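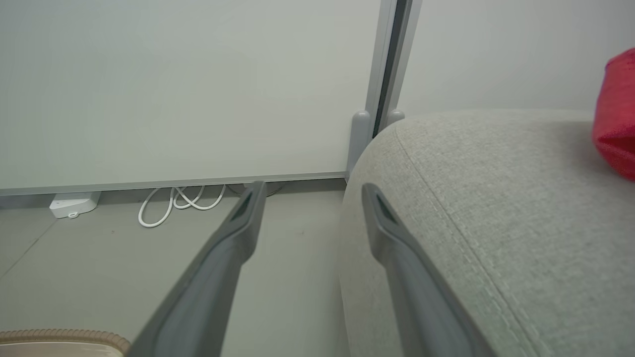
Emville, March

Living room > Sitting and soft things > Gray again

Print this page | E-mail this page

So I have been on a gray kick, and I'm not even sorry! Light gray, mostly, the kind that goes a little warm in the afternoon and a little blue if the sky is doing its usual March business. I know everybody says gray is finished and we should all be painting things the color of mushroom soup, but I keep coming back to it for upholstery, and the rounded shape up top has a lot to do with it. Look at that seam curving down off the shoulder. I could stare at a well-placed seam all day (I once spent a whole birthday party with my hand on the arm of somebody's couch).

The fabric matters more than the color, if you ask me. A plain flat gray looks like an office to me, but give it a fine woven texture and it gets some life, with little shadows in it. I ordered swatches from Kang back in the winter, and I had them pinned to the curtain for weeks. The one I liked best on the card was my least favorite by lamplight, so please, please move your swatches around the house before you spend any money.

And you need red! Bright red, a knit or something with a weave to it, just dropped on top. I've tried mustard and I've tried that dusty green everyone has, and both were fine, but red wakes up the whole corner. I like it a bit rumpled, too. Folding it into a perfect square makes me nervous to sit down.

Now for the sad part of the post, which is prices. The Ramimer armchair I've been mooning over is $1053, and the two-seater from the same line is $1674. I have gone back and forth on this so many times that my notebook has a page with just those figures on it and a coffee ring. The chair fits under my window. The two-seater fits too, but then the door to the hall only opens most of the way, and I carry laundry through there. Delivery is another $89 on either one. I'm leaning toward the chair and a footstool from somewhere cheaper — the footstool doesn't have to match, it only has to be soft.

A few of you asked about cleaning. I vacuum the woven stuff with the brush attachment, going with the weave, and I get down into the seams with an old dry toothbrush where the crumbs go to live. For spots I use cool water and a white cloth and I blot, I don't scrub. I learned about scrubbing on my last couch and it had a fuzzy patch the size of a saucer until the day it left.

Pale walls behind pale seats are the other thing I get questions on. I like it! Off-white behind light gray is very restful, and it lets the red do the shouting. If it starts to feel chilly, try a warmer bulb before you buy another cushion.

I'm going over to Zimdale next to sit on the chair one more time, with a book, for as long as they'll let me. If the arms are the right height for reading I'm bringing it home, and the laundry can go on using the hall door.

Contact | Copyright, all posts and text by the author | Back to top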